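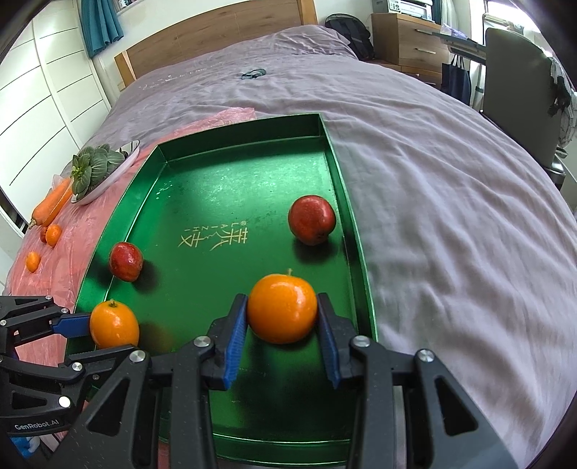 Usorach Finger Pad Casting Kit, for two-jaw hand grippers

Price: $74
Sold by: Storix
Page last changed: Apr 1, 2019

The Usorach kit is for people who build a hand-held gripper at home, or in a shared workshop, and who want soft fingers on it without ordering them ready-made. You pour the rubber yourself, you wait until the next day, and you screw or glue the pads onto the jaws you already have. No machine is needed, only a flat table and some patience with air bubbles.

The first molds were made by Zdzisław Brzozowska in the Sadowski workshop, where several members were building grippers in the same winter and all had the same trouble. The printed jaws were good and the linkages moved well, but the fingertips were hard plastic, and a round fruit jumped out of them like soap. We tried foam tape first. It holds well for one evening and then it comes off in your hand.

What is in the box

Two-part mold for a ridged pad, 2 pieces
Avell casting rubber, parts A and B, enough for 8 pads
Blue pigment, small bottle
Mixing cups and wooden sticks
Backing plates with holes for M3 screws
Printed instructions, with drawings

The gripper is not included, and screws are not included either, because everybody's jaws have another thickness. Please measure yours before you buy the screws. The backing plate is 25 mm wide, and if your jaw is narrower you can cut the plate with strong scissors.
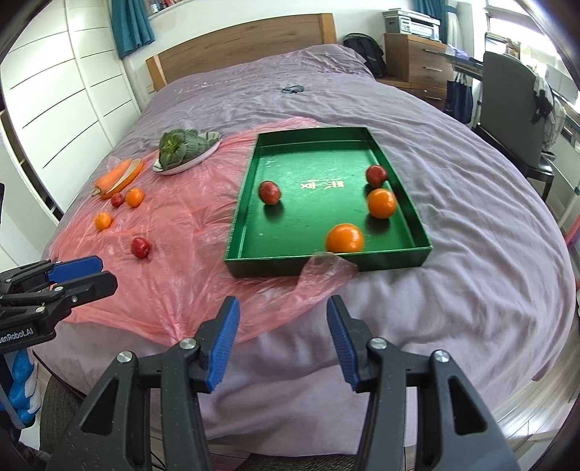
Choosing the things to practice on is a bigger question than most builders expect. A wooden block tells you very little about a soft pad, it has flat sides and it forgives everything. We recommend a mix from the kitchen: apples of different sizes, oranges, a carrot, and one leafy vegetable such as bok choy. The orange has a dimpled peel which gives the ridges something to hold. The apple is smooth and will show you very fast if your two pads are not parallel. A carrot should be taken across its thick part, and the leafy vegetable by the stems.

Put a tray with raised edges in the middle and begin with the fruit beside it. A metal tray is better than a cardboard one, as it does not move so easily when you touch the rim by mistake. If you work over a soft surface, press the tray down a little before you start, so that it sits level.

Mounting the pads

Wash the pads with dish soap and let them dry. The rubber keeps a thin film from the mold, and with this film even a good pad is slippery. Fix one pad with its screws fully tight. Leave the other pad a little loose, close the jaws on an orange, let the loose pad find its own angle, and only then tighten it. If you build a pair of grippers, for left and right hand, do each one separately with the same orange.

Check that the pads do not touch the linkage when the jaws are fully open. On some homemade frames the lower corner of the pad catches on a screw head. You can trim this corner with a sharp knife — the rubber cuts cleanly after one full day, not before.
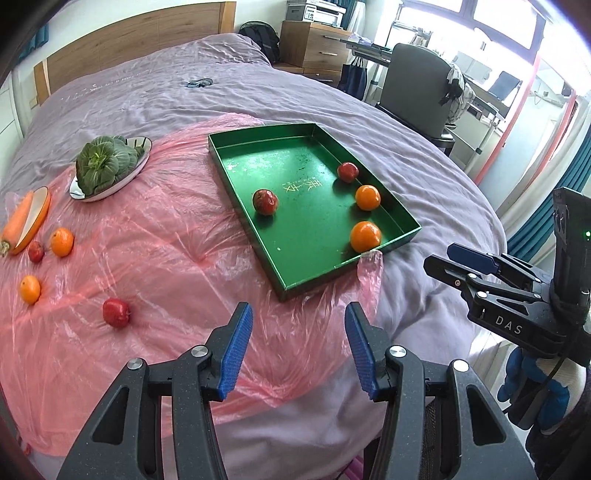

How hard to squeeze is a matter of feeling, and the feeling comes after some evenings. The pad should bend slightly around the fruit. If you see the plastic arm bending too, you are pressing too much, and you will have bruised apples. Lift slowly, move over the rim, and put the fruit down before you open the jaws.

Known problems

Bubbles on the ridges come from fast mixing. Stir slowly and pour in a thin line from one corner. Sticky pads mean that parts A and B were not equal, and we are sorry to say that such a pad cannot be saved. Pads with too much pigment become a little weaker, so a few drops are enough.

The mold itself can be used again many times. Refill packs with only the rubber will be in the shop from September. 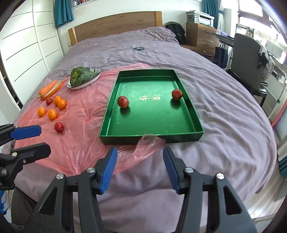 Viera Štěpánek wrote to us that her first two pads came out sticky and that the next ones, mixed on a kitchen scale, were fine. She asks why the instructions speak of filling the cups "to the line" when a scale is so much more exact, and she would also like a narrower mold for small tomatoes and tangerines.

She is right about the scale, and the next printing of the instructions will give the weights. Until then, please weigh equal amounts of A and B. The narrow mold is drawn, but the test pads tear at the tip when we pull them out, so we do not sell it yet.

Shipping and returns

Kits are packed by hand and leave us twice a week. An unopened kit can be returned. Opened rubber cannot, but if a mold half arrives cracked, write to Storix with your order number and we will send you a new one.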